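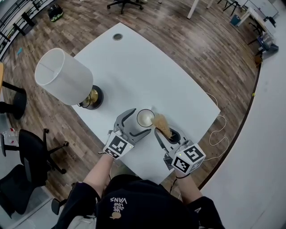

Sultana Manipulation Data Program, Equipment and Planning Office

README: Tabletop Cleaning Set, equipment and budget notes
Last revised March 1, 2018

Purpose of this file

The Tabletop Cleaning Set is a collection of two-handed demonstrations recorded at ordinary desks with hand-held grippers. This file accompanies the data and records the equipment on which the set depends, the amounts approved for it, and the purchases planned for the next period. It is intended for partner groups preparing a budget for a similar station. File formats and label definitions are covered in the separate format notes.

Contents of the set

The current release holds 897 demonstrations. Tasks include brushing the rim of a drinking glass, wiping a plate, and moving cups between marked positions. In the glass task, one gripper's fingers open around the glass standing upright on the desk while the other brings the brush to the rim. Each gripper carries a cube with black-and-white fiducial markers, and the view is taken from above the operator.

Equipment at one station

Hand-held grippers with marker cubes, 2 per station
Wrist straps
Overhead camera and mount
Desk and chair
Task objects (glasses, brushes, plates, cups)
Recording computer and storage

Desks and chairs were taken from existing office stock and do not appear in the budget. Groups without suitable furniture should enter it as a separate line. A white or plain work surface is acceptable. The shape of the front edge has not affected recording, but a desk with a cable grommet is preferred where new furniture is being bought.

Approved spending

Grippers were ordered from Staton under the Rornirard equipment grant. The grant covers hardware and spare parts only. Task objects are charged to the general supplies account, and operator hours are charged to the program. Requests that combine these categories on one form are returned to the sender.

Gripper fingers are treated as consumables. The program replaced 51 fingers during the recording period, well above the original estimate, and the spare parts line has been raised to match. Partner groups are advised to order spare fingers with the first shipment. Delivery from Staton was quoted at 90 days and should be counted from the date of the purchase order, not the date of the request.

Planned purchases

A second overhead camera is planned so that recording can continue during calibration. The Perka storage unit will be full by December at the present rate, and a replacement has been requested. No robot arms will be purchased in this period. Funding for arms will be considered after the demonstrations have been reviewed for use in training.

Known limitations

All demonstrations were recorded at desks in shared office space, with other furniture and personal items in view. Lighting was not controlled. Glasses are clear, and models that rely on depth should be tested on this task before any hardware is ordered on the strength of the results.

Contact

Questions on costs and ordering should be sent to Nusrat Talukder, Equipment and Planning Office. Please include the station name and the grant or account to be charged.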